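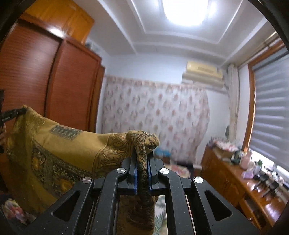 Folding a big shawl is a two-person job and always has been, according to one reader in Effiong, who wrote to us in September after our piece on linen closets. She grew up on one end of her grandmother's shawls, walking backward down the hall until the cloth went tight, and she was cross that we had given nine paragraphs to fitted sheets and one line to anything with a pattern on it.

She has a point! We went back and looked, and it was one line. So this month the large patterned shawl gets the space it should have had, and I will admit right away that I am the wrong person to be neutral. I own far too many of them. They live on chair backs, over the end of the bed, in the car, and for most of one winter a brown one lived on top of a drafty door.

The ones I love best are the yellows. Mustard, ochre, that slightly muddy olive that looks terrible on a hanger and wonderful the second it's over your shoulders. Put dark paisley on a ground like that and the whole thing goes deep and warm, like the inside of an old library. Floral medallions do something different, they hold the eye still for a moment before the swirls carry it off again, and then you reach the border and there's a whole second design going on, tighter and darker than the middle. I have had one of mine for years and I still find bits of the border I don't remember.

All of which is lovely until you have to put it away.

A big shawl has no seams to follow and no obvious front. It slides. The corners twist if you pick them up in a hurry, and a twisted corner will travel halfway down the cloth before you notice, so that you finish with a neat rectangle that has a rope inside it. My old method was to stuff it in the drawer and steam it later (there was rarely a later).

The best place to start is the bedroom, with the bed as your table if you're alone. With two of you, stand up. Each person takes two corners along a short side, and you back away from each other until the cloth lifts off the floor and stops sagging in the middle. Give it one good snap. Check the corners now, while it's open, and let any twist spin itself out. Then bring your own two corners together, long edge to long edge, and let the fold hang below while you both run a hand along it. Do that again if it's a really wide one. Now walk toward each other - this is the part children love - and one person takes all the corners while the other catches the fold at the bottom and brings it up.

I fold the pattern to the outside. Some people are firmly against this and say the printed side should be protected, and for a shawl that's going away until next fall I suppose they're right. But for one I'm wearing every week I want to open the closet and see which is which. Fold so the border ends up along the front edge of the stack and you can read the whole shelf like book spines.

Alone, it's slower but fine. Spread the shawl across the bed, smooth it from the center outward with flat hands, and fold the far edge to you. A bedspread with some texture helps hold it in place. If you only have a slippery one, throw a cotton sheet down first.

Then there's where to keep them. I had always assumed a chest was the answer, and the one I bought at a yard sale in Tostelport cured me of that, because whatever I wanted was at the bottom every single time. Shelves are better. A tall wardrobe with shelves at chest height is better still, and if there's an upper cabinet going toward the ceiling, that's where the out-of-season ones go, in a cotton bag with the corner of the shawl poking out so you know what's inside. Slatted roller doors are a favorite of mine for this. They take up no room when they're open, so you can stand right at the shelf with your arms full.

Rolling has its fans too. The reader's letter mentioned it with some scorn, but I tried it for a month on four shawls and two of them came out beautifully, both thin ones. The thicker two looked like bolsters. One of them is now, in fact, being used as a bolster.

For hanging, skip wire hangers altogether. A padded hanger or a wide wooden bar is kind to the cloth, and the Dadura trouser rail in my own closet, which has not seen a pair of trousers since I put it in, holds three shawls folded lengthwise. Move the fold an inch or two every few weeks. A crease left in one place for a long time gets stubborn, and on a dark print you'll see it as a pale line when the light comes across it.

Washing I'll leave for another issue, except to say read the label, and if there's no label, try a damp white cloth on one corner of the border before you do anything brave. Dark dyes next to yellow ones deserve some caution.

And please write in about knots. I only know three ways to wear a shawl and one of them is really just holding it closed.

Contact the editors | Copyright Driltix Home Magazine | Back to top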